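Print this page
E-mail this entry

June, bench notes

In at half past seven. The Zillon cell had stopped overnight on a grip fault, the third this month, so I left the Enow line to itself and spent the morning on the hands.
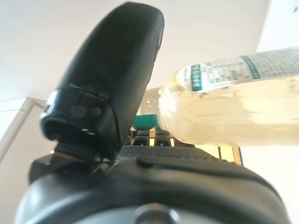
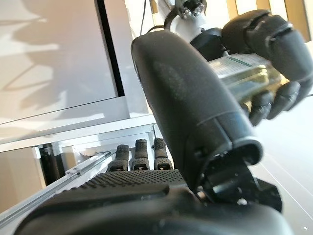
I began with the thumb on the right hand, where the base joint had picked up some play. Took out the screws, cleaned the seat, put them back with a drop of thread lock and left it 20 minutes. There is dust on the outer shell again – it wants a wipe with a barely damp cloth, no solvent. The dotted pad got the soft brush, as the grit settles between the dots and the bottle starts to creep. I've stayed with the clear bottle of pale yellow liquid for the grip tests, as it's awkward and slippery enough to show up a weak finger. Ran 49 picks after lunch and lost one. Dropped the closing force by 15 per cent and ran the lot again with none lost.

The spare pads from Allusport still haven't come. Obradović want 45 for a set, plus carriage, and I may just pay it. Recalibrate the left wrist tomorrow, before the morning run.

Print | E-mail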